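二手汽车配件翻新项目 第二阶段进展汇报
提交给:Mindarard 小额扶持基金

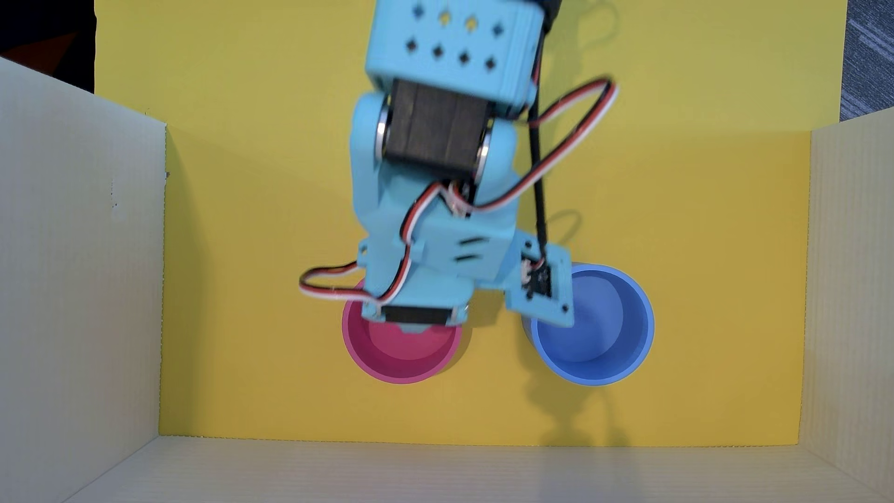
浅蓝色机械臂伸入铺着黄色底面的方盒

各位好,又到交作业的时候了!上次汇报还是九月,那会儿我刚把仓库从老地方搬到 Texier 巷,货架都没装齐,写得比较潦草,这次尽量补上。

先说库存。截至本周,登记入册的拆车件一共 1354 件,大头还是车灯总成、升降器电机、外后视镜壳和空调面板。上个阶段登记得乱,同一个零件有人写“左前”,有人写“主驾侧”,买家看了直接问我到底是哪边。现在统一按驾驶员坐姿的左右来写,再加原厂零件号,没有零件号的就写车型、年份和插头针数。这活儿特别磨人(我连着好几个晚上对着手电筒抄标签),但效果是有的,来问“这个能不能装我车上”的人少了很多,问价的人多了。

卖出去的是 453 件。卖得最好的是升降器电机,其次是空调面板,这个我之前完全没想到。申请书里我写的是主推大灯,现在看得改一改:大灯个头大,包装贵,路上还容易磕掉固定脚,一个脚断了整只灯就只能按残件卖。我试过两种包法,气泡膜加纸箱不行,后来改成四角塞硬泡沫、灯脚单独套管,到目前为止用新包法发出去的还没收到过破损反馈。包装成本当然也上去了,这部分我在费用里单列。

退货 19 件。我一件一件翻了记录,说说主要的几类吧:
- 型号不合。多数是同款车改款前后插头不一样,照片里又没拍到插头。从这个月起每个带电的件都必须有一张插头正面照,没有就不上架。
- 颜色不对。镜壳这种东西,同一个银色在屏幕上能看出好几种来,现在改成直接写漆号。
- 剩下的是买家自己拆坏了卡扣,或者买完发现是别的地方的毛病。有一位换了电机玻璃还是不动,最后查出来是门铰链那儿的线断了。这种我也退了,来回运费一人一半。

再说测试台。资助款里最大的一笔就花在这上面:一台可调电源、几套转接线束、一块自己焊的负载板。现在升降器电机、雨刮电机和座椅电机都能通电跑一遍,记下空载电流再入库。空调面板还差一点,按键背光能测,通讯测不了,有些面板不接整车就是一副死机的样子,没法判断是坏了还是在等信号。我在看 Ploltness 的一款总线模拟盒,价格超出原预算,想先租一个月试试,要是好用,下次汇报里再正式申请调整。各位要是觉得不妥,请尽早跟我说一声,我好换方案。

网店这边,Mudura 平台的店铺九月底开通,开始那阵子几乎没有流量,我还以为哪里设置错了,后来发现是标题写得太“内行”。我写的是零件号打头,买家搜的是“某某车 玻璃升不上去”。标题改成车型在前、零件名在后、零件号垫底,询问量很快就上来了。现在线上和门市的销量差不多对半。门市的老主顾还是那几家修理铺,他们不看网店,打个电话说要什么,骑车就来了,我也挺喜欢这样的。

进度上有拖后的,得老实交代。原计划这个阶段要做完适配表,就是一个件能装哪些年份、哪些配置的车,现在只做完了 5 个车系,比计划少。难处在于网上抄来的表错得厉害,我照着发过一次货,错了,之后就只敢填自己实物比对过的,或者修理铺确认装上能用的。慢是慢,可我不太想为了赶进度把没把握的东西放上去,希望能允许我把这项顺延到下一阶段。

费用方面,明细表和票据另附。简单说:测试台比预算略省,包装材料超了,两边一抵基本持平。仓库租金按月付,没有拖欠。宣传那一栏还没怎么动,我想挪一部分去做防潮,巷子里的房子入冬以后返潮,接插件最怕这个,已经有几只插头的针脚起了绿斑,清理过以后我单独放了一筐,标成残件。

下一阶段打算做的事情:
1. 继续填适配表,先做询问最多的几款车。
2. 买除湿机,电气件全部换成带盖的周转箱。
3. 把车灯固定脚的修复做起来。我用废灯试焊过几只,强度看着还行,不过还没装车跑过,暂时不卖。
4. 给修理铺印一份纸质清单,每月更新,他们问了好几回了。

另外有个小请求:上次评审意见里提到希望看到“翻新前后对比”,我这边拍是拍了一些,但光线不统一,同一个镜壳看着像两个颜色。能不能请各位给个大致的格式要求?我照着重新拍一批,省得返工。

仓库平时下午都有人,想来看测试台的话提前打个电话就行,巷口不好停车,建议走着进来。

2021-11-19

联系我们:Texier 巷仓库门市 | 版权所有,未经许可请勿转载 | 返回顶部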